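Robot teaching by demonstration

Robot teaching by demonstration, also programming by demonstration or just "showing", is a way of getting a robot to do a job by having a person do it first. No code written for the task itself. The person's movements are recorded and a program or a learned model is made from them.

Older forms

Lead-through teaching is the oldest. The operator takes hold of the arm and walks it along the path, the controller stores the points. Paint spraying, mostly. The Pernercombe works had a lead-through sprayer in use by 1979, one operator, paths kept on tape. Heavy arms were hard to push so a lighter dummy arm was sometimes used in its place.

Remote control

Also called teleoperation. The operator stands apart from the robot and moves it with a joystick, a smaller copy of the arm, or a headset and hand controllers. Good for fine work, but slow, and the operator can't feel much. Delay on the line makes it worse. The Temba rig used 2 leader arms and needed a robot free for the whole session.

Hand-held grippers

Here the robot is left out of the recording. The operator carries a gripper like the one the robot has, usually one in each hand, and does the job directly. Position of each gripper is tracked by cameras, by printed markers or both. Household tasks are common: drawers, shelves, tidying. Korkor Annan's notes for the Flutumby project (2019-01-24) set each take at 90 seconds at most, longer ones beign harder to cut up afterwards.

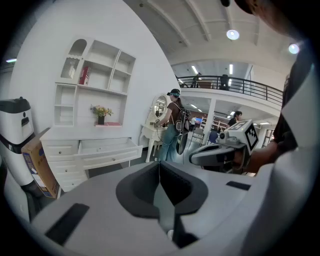

Hand-held grippers with marker cubes, white furniture with a drawer open.
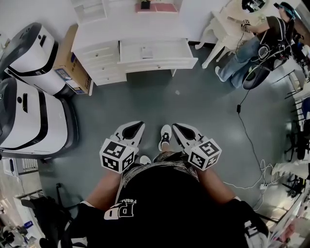
Main trouble is the mismatch between a person's reach and the robot's. A person leans, steps round, twists a wrist past what the arm can manage, and those takes have to be thrown out or corrected. Tracking also drops when the markers are covered.

Recordings are normally checked before use. Zasness, a replay tool, runs each one on a simulated arm and flags the joints that go over there limits. It was first used in July, on drawer tasks only.

See also: teleoperation, teach pendant, motion capture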